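Does Metal Really "Go Bad"? A Doubter's Guide to Scratches, Rust and Shiny Stuff

Grown-ups say a lot of things about metal. They say it lasts forever. They say a scratched pan is ruined. They say stainless steel can't rust, and that old things were made better. Should you believe them?

Maybe. But it's a good idea to ask "How do you know?" before you nod. Let's take some of these sayings one at a time and poke at them.

"Metal lasts forever"

Does it? Go outside and find an old bicycle, or a gate, or a nail that has been stuck in a fence for years. There is a fair chance you'll see something orange and crumbly on it. That's rust, and rust is what you get when iron joins up with oxygen from the air, with water helping things along. The iron hasn't vanished. It has turned into something else, and the something else is weak and flaky.

Steel is mostly iron, so ordinary steel rusts too. Gold doesn't rust. Aluminum doesn't either, though it does react with air. It grows a very thin skin, much too thin for you to see, and the skin protects the metal underneath.

So "metal lasts forever" is really a claim about a whole crowd of different materials, and it's false for plenty of them. Whenever somebody says "metal does this" or "metal does that," ask which metal.

"Stainless steel can't rust"

Look at the name again. It says stain-LESS. Well, less than what? Less than plain steel, and that part is true. Stainless steel has another metal called chromium mixed into it. Chromium makes a thin protective skin, a bit like the one on aluminum. Scratch it, and as long as air can get to the scratch, the skin grows back by itself.

That sounds like something from an advertisement, so you're right to be suspicious. Scientists have checked it many times, though, and it holds up. What doesn't hold up is the word "can't." Salty water can beat stainless steel if it sits there long enough. Forks sometimes come out of the dishwasher with little brown spots. Ask at home if anyone has seen one.

"If it's scratched, it's worn out"

I hear this one all the time and I don't trust it much. Think about what a scratch is. Something hard was dragged over something softer, and it left a groove. Most scratches on metal are far thinner than a hair. You notice them because they change the way light bounces.

A smooth, polished surface sends light off in one neat direction, like a mirror. A groove has sloping sides, so it sends light off in other directions. Your eye picks up the difference right away, and a tiny groove looks like a big deal.

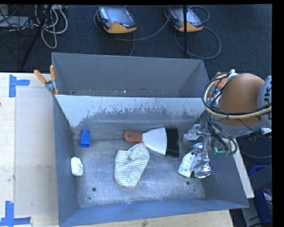
A gray metal bin with scratches and pale scuffs on its floor.

Would you call a bin with a scuffed floor worn out? I'd want to know more first. Does it leak, if it's supposed to hold water? Does it bend when you lean on it? Is it thinner than it used to be? Looks can't answer any of those questions. You have to test.

There are times when scratches do matter. If a steel thing is covered in paint and the scratch goes all the way through, water can reach the steel and rust can start. A scratch on the lens of your glasses matters as well, but lenses aren't metal, so that's a different story.

"You can tell how hard a metal is by how heavy it is"

Nope. Lead is very heavy for its size, and you can mark it with a fingernail. (Don't try it. Lead is poisonous.) Titanium is much lighter and a whole lot tougher. How heavy something is for its size is called density. How well it stands up to scratching is called hardness. They are two separate facts and they don't have to match.

Melting is a separate fact too. Some metals melt in a kitchen oven. Others need a furnace.

A story I'm not sure about

A reader named Benedetta D'Amico wrote to us in September about a tale from her grandfather's town, Molovberg. In the story, a blacksmith called Orlandini made a spoon that never tarnished, and he used it every day for 30 years. People there still say he had a secret recipe.

It's a nice story. But let's ask some questions. Has anybody got the spoon? Did anybody look at it every year and write down what they saw? If Orlandini used it every day, he probably washed and rubbed it every day, and rubbing takes tarnish off. There may have been a recipe. There may just have been a lot of washing up. Without the spoon, we can't say.

Try it yourself: the nail test

You'll need 6 plain iron or steel nails (check that the box doesn't say "galvanized"), three jars, some water, some salt and a little cooking oil. Ask an adult before you start, and don't leave nails where a toddler or a dog could find them.

Put two nails in a dry jar with the lid on. Put two in a jar with enough water to cover them halfway. Put the last two in a jar with the same amount of water and a big spoonful of salt stirred in. In each jar, one nail should be wiped with oil first and the other left bare. Tie a thread around the oily ones so you don't mix them up.

Before you look again, write down what you think will happen. That's the important part. If you write your guess afterward, you'll be tempted to remember being right, and so would I.

Check the jars every morning for up to 6 days. Draw what you see, even when nothing has changed. "No change" is a result.

Did the salt make a difference? Did the oil? If your results don't match this page, don't cross them out. Do the test again with new nails and see if it happens twice. Then write and tell us, and please send the drawings.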